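Mivatow共用厨房整理项目中期进展报告

提交对象：Emetti小额资助计划
报告期：立项至十月
项目地点：Mivatow，Ó Conaill楼底层共用厨房

一、本期概况

项目按照申请书中的安排推进，台面整理和物品归位已经完成，橱柜内部的整理完成了大半，使用说明和交接办法正在试行。本期支出1,073欧元，余额332欧元，均在批准的预算科目之内，没有跨科目调剂。

申请书中列了三项工作：清理并重新安排台面，建立一套所有使用者都能看懂的归位办法，编写厨房使用说明并用于生活技能课程。第一项已经结束，第二项在台面部分已经执行，橱柜部分还在收尾，第三项完成了初稿，课程用了一部分。

报告期内厨房没有停用。整理工作都安排在课程之间的空档进行，个别上午因为要搬动橱柜里的东西，使用时间推迟到中午以后，事先在门口贴了通知。由于采用边用边整理的做法，进度比一次性清空要慢，但使用者可以随时提出意见，有些安排在定下来之前已经改过。

二、台面

立项前的主要问题是台面上没有一块固定的操作区。杂粮罐、调料、洗好待收的餐具和各人带来的东西混放在一起，要切菜时得先把东西往两边推，切完再推回来。生活技能课的学员里有几位手部力量较弱，也有人站立时间不能太长，推东西这一步对他们来说比切菜本身还费劲。

我们先定了一条原则：台面中部只留给操作，其他东西靠墙。砧板是操作区的标志，用完洗净擦干后仍放回中间，不竖起来，也不收进柜子。起初有人提出砧板竖放更省地方，试过一段时间后改回平放。竖放时砧板容易滑倒，而且中间一空出来，很快又会有人把袋子和杯子放上去。平放着一块砧板，别人自然知道那里是干活的地方。

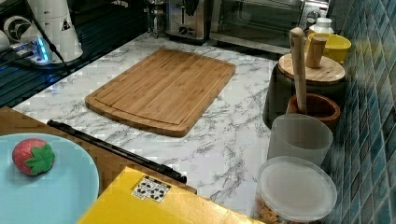 图1　台面中部的竹砧板，右侧靠马赛克砖墙放置带盖储物罐、杯子和木臼

砧板选的是四边带浅槽的竹制款，圆角。选带槽的是考虑到切水果和番茄时汁水不容易流到台面上，擦起来也方便。原计划另配一块塑料砧板处理生肉，后来课程内容调整，目前不涉及生肉，这笔费用暂未使用，留待下一期根据课程需要再定。

砧板下面要不要垫防滑垫，使用者意见不一。垫上之后砧板确实不容易移动，但垫子底下会积水，收拾时常被忘掉。现在的办法是把防滑垫放在抽屉里，需要的人自己取用，用后挂起来晾干。手部力量较弱的学员上课时，由带课人员事先铺好。

台面清洁的要求写得比较简单：用湿布擦一遍，再用干布擦一遍，砧板要拿起来擦底下。石纹台面上的水渍和灰色纹路混在一起不容易看出来，所以说明里要求不论看着干不干净都擦，不靠眼睛判断。

三、靠墙一排的安排

靠墙摆放的东西改过两轮。第一轮按用途分，调料一组，干货一组，工具一组。想法是清楚的，用起来有问题：高的容器挡住矮的，后排的东西要越过前排去拿，坐着操作的人看不到后面是什么。第二轮改成沿墙排成一列，不分前后排，常用的放在靠近操作位置的一端，少用的往里放。

这样一来能放在台面上的东西就少了，有一部分移进了橱柜。移哪些、留哪些，是按实际使用情况定的。我们在厨房里放了一张登记表，请使用者在拿用某件东西时画一笔，用了一段时间后再看哪些几乎没有人碰。登记表不算精确，有人忘了画，也有人一次画好几笔，但用来区分常用和不常用已经够了。
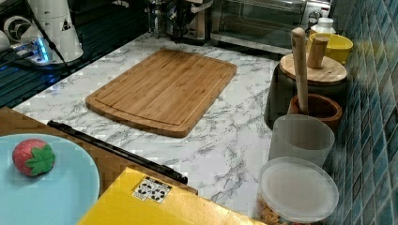 容器的选择上，我们没有要求统一购买成套的储物罐。申请阶段曾考虑过整套更换，外观整齐，但费用较高，而且原有的容器大多还能用。最后保留了大部分旧容器，只更换盖子松动或有裂口的。不成套也有好处，颜色和形状不同，反而容易认。比如靠墙那只芥末黄的深碗，在蓝色和青色的玻璃砖前面很显眼，带课人员说“放到黄碗那边”，学员一般都知道指的是哪里。后来编写使用说明时，也就沿用了这种叫法，用颜色和形状指东西，不另外编号。

干货罐要求用透明或半透明的，能从外面看到还剩多少。这一条是几位负责补货的人提出的，以前用不透明的罐子，常常打开才发现已经空了，或者同样的东西买了两份。杯子和碗这类不存放食物的器具没有这个要求，材质不限。

木制器具单独写了一条：洗后要立着晾干，不能泡在水里，也不进洗碗机。以前损坏的木勺多半是这样坏的。现在木臼和木杵放在台面上，其他小件木器收在抽屉里，抽屉底部垫了透气的网格垫。

墙面砖缝的清洁原先不在项目范围内。把靠墙的东西移开后，发现靠近台面的砖缝有油垢，便顺带做了清洁，用的是现有的清洁用品，没有另外发生费用。之后每次大扫除都要把靠墙一排移开擦一次，这条已写入交接办法。

四、归位办法与Drultska标签

归位办法沿用了Drultska标签的思路：每件东西有一个固定位置，位置上有标记，标记用图形，不用文字。共用厨房的使用者讲不同的语言，有些人不习惯看字，图形对大家都方便。标签由我们自己打印裁剪，贴在橱柜门内侧和抽屉前沿，台面上不贴。

台面不贴标签是讨论后的决定。贴过一次，擦台面时边角很快翘起，沾了水之后字迹和图形模糊，看着比没有还乱。台面部分改用位置照片，拍一张摆放好的样子，打印后塑封，挂在橱柜侧面，收拾时对照着摆。照片只要求大致位置相符，不要求一丝不差，否则收拾变成负担，反而没人愿意做。

橱柜里的标签效果较好。开始时有的图形画得太小，也有图形之间太像，比如碗和盆的轮廓差不多，学员分不清。后来把图形放大，并在盆的图形上加了把手，问题基本解决。抽屉里的刀具没有用标签，改用带格的收纳盒，刀刃朝一个方向放。这是从安全角度考虑的，带课人员每次下课前检查一遍。

目前还没有贴完的是水槽下方的柜子和最高一层的吊柜。水槽下方的柜子要等漏水的接头修好之后再整理，接头由楼方安排维修，已经报过。吊柜最高一层放的是节日用的大盘和备用餐具，平时不取用，优先级较低，计划放在下一期初完成。

使用者对归位办法的反馈总体是愿意配合，意见集中在两点。一是傍晚收拾的时间太紧，后面一组人已经到了，前面的人还在擦台面。二是外来借用厨房的团体不了解规则，用完之后东西放错地方。第一点已经把交接时间适当延长，课程结束时间相应提前。第二点在借用登记时增加了简短说明，借用前由我们的人当面讲一遍，借用后一起看一遍台面再交钥匙。 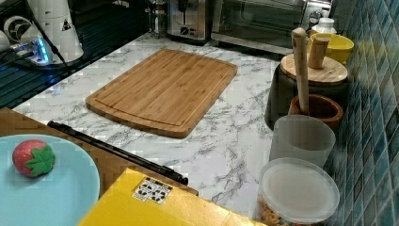
生活技能课程

课程使用厨房的部分从第二项工作基本稳定之后开始。课程内容围绕几件日常小事：认识器具、取放东西、摆盘、用完归位。课程不追求做出完整的一餐，重点在顺序和安全，学员能在少量提示下把一件事从头做到尾，就算达到了这一课的要求。

认识和取放阶段用模型食品，如玩具草莓一类，可以反复拿放，不会压坏，也不涉及过敏问题。带课人员起初担心成年学员觉得用玩具不受尊重，课前专门说明了用途，并且允许学员选择直接用真水果。实际情况是多数人愿意先用模型，熟悉动作之后再换真的。浅蓝色的盘子用来练习摆放，颜色与红色、黄色的东西对比明显，视力较弱的学员比较容易看清。

课程中遇到的困难主要在归位这一步。取东西大家都做得比较好，做完之后把东西放回原处则容易跳过，有的学员认为课已经上完了。带课人员后来把归位放到中间来练，不放在最后。具体做法是取一件、用一件、放回一件，再取下一件。节奏慢了，台面始终比较清楚，学员也不会在最后面对一堆要收的东西。这个做法已经写进使用说明初稿。

另一处调整是站位。原先学员都站在同一侧，够不到的人只能等别人递。现在操作台前同一时间只安排一组，其他人在桌边做别的练习，轮流过来。坐着操作的学员安排在较低的木面一侧，需要的东西事先放到手边。椅子用的是楼里现有的，高度还可以，但扶手会碰到台沿，下一期想换成没有扶手的。

使用说明初稿以图为主，每页只讲一件事，底部留出空白供带课人员记录学员的情况。试用后发现页面太多，翻起来不方便，准备把内容相近的合并。塑封后的页面在灯光下反光，有学员反映看不清，下一版考虑用哑光膜。

五、电器一侧

电器集中放在台面的一端，与操作区之间用砧板隔开距离。这样安排有两个考虑：电线不经过操作区，学员切东西或摆盘时不会碰到热的机身。电器使用前后都要检查插头，带课人员不在场时，学员不单独使用带加热功能的电器。

小烤箱体积较大，放在哪里讨论过几次。放进橱柜取用不便，搬动时也有碰伤的风险，放在台面上又占去相当一块地方。最后还是留在台面上，位置固定，周围不堆放塑料制品和纸袋。吐司炉放在烤箱旁边，课程练习时往槽里放木制的面包片，只练放入和取出，机器不通电。练习用的木片与真面包大小相近，厚度合适，学员能体会到要对准槽口。真正烤面包放在后面的课里，由带课人员陪同操作。
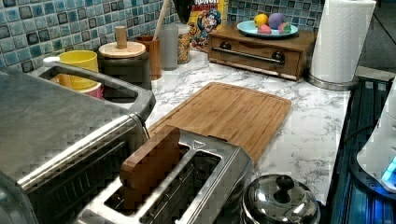
图4　电器一侧台面：不锈钢小烤箱、双槽吐司炉（左槽内为木制面包片），后方为竹砧板，靠墙有黄色和粉色塑料杯及带木盖的深灰色罐

从图4可以看出，这一侧仍然比较拥挤，是目前台面上最需要改进的部分。塑料杯离烤箱把手太近，按照前面讲的原则应当移走。木盖罐子原先放在别处，因为取用频繁而逐渐移到了这里，带来的问题是拿罐子时手臂要从电器上方越过。两样东西下一期都会重新安排位置，初步打算把杯子放进靠近水槽的柜子，罐子移到砧板另一侧靠墙的地方。

电器清洁的责任以前不明确，谁用谁擦，结果往往只擦外面。现在规定碎屑盘由每组最后使用的人清理，在机器冷却之后进行，来不及等冷却的，写在交接本上由下一组处理。交接本执行得还不错，只是字写得潦草时下一组看不懂，准备改成勾选的表格。

六、经费使用情况

本期支出1,073欧元，用于以下科目：器具与容器更换，抽屉收纳盒和网格垫，标签与塑封材料，课程用模型食品和练习用具，使用说明初稿的打印。票据已经按科目整理，随报告一并提交复印件，原件留存备查。

余额332欧元。计划用于使用说明的修改和再次印制、无扶手椅子，以及橱柜剩余部分的标签材料。椅子的价格还在询问，如果超出余额，超出部分由Ó Conaill楼的日常设备费用承担，楼方已经口头同意，书面确认收到后补交。

器具采购时比过价，凡是现有物品可以继续使用的都没有更换。容器一项的实际支出低于预算，主要原因就是放弃了成套更换的方案。塑封材料的支出高于预算，第一批标签因图形太小需要重做，多用了一些。两项相抵之后，总额没有超出。

七、存在的问题

橱柜整理没有按原定进度全部完成，原因前面已经说明，一是水槽下方的接头未修好，二是吊柜最高一层推后。接头维修的时间不由我们决定，已经请楼方给出日期。如果下一期开始时还没有修好，水槽下方的清洁用品继续放在临时的收纳箱里，收纳箱带盖，放在学员不经过的位置。

收纳效果在工作日和借用时段之间有差别。固定使用者收拾得比较到位，借用团体之后常有东西移位，需要第二天早上重新摆一遍。除了前面讲的借用说明，还打算在借用前把不外借的课程用具先收起来，减少混放。模型食品也在收起来的范围内，之前有过被当作儿童玩具带走的情况，已经补齐。

厨房照明方面，台面靠墙的地方在下午较暗，玻璃砖面又有反光，从某些角度看过去不太舒服。加装柜下灯不在本项目的预算内，只在这里反映，供Emetti和楼方今后考虑。

使用者意见的收集还不够系统。目前主要靠带课人员转述和交接本上的留言，讲得多的人意见就多，不太说话的学员想法容易被漏掉。下一期准备用图形选择卡，请每位学员在课后选出觉得容易和觉得难的环节，由带课人员记录，不要求说明理由。

八、下一期工作安排

完成橱柜剩余部分的整理和标签，其中吊柜先做，水槽下方视维修情况而定。

重新安排电器一侧，把塑料杯和木盖罐移开，重新拍摄位置照片并更换塑封页。

修改使用说明，合并页面，改用哑光膜，增加借用团体适用的一页。印好之后先在课程中试用，再交给楼方留存。

课程进入使用真实食材的阶段，先做不加热的内容，如切水果和摆盘，再安排烤面包。是否增加塑料砧板，在课程内容确定后报Emetti备案。

交接本改为勾选表格，登记表停止使用。之前的登记结果已经整理成一页，附在本报告之后。

项目结束前与楼方商定今后的维护办法，包括谁负责更换损坏的标签、谁保管课程用具、大扫除由哪一方安排。这部分已经谈过一次，楼方倾向于纳入现有的日常清洁，课程用具仍由我方保管。细节写成书面后随终期报告提交。

附件：登记结果汇总；票据复印件；使用说明初稿；橱柜标签图形样张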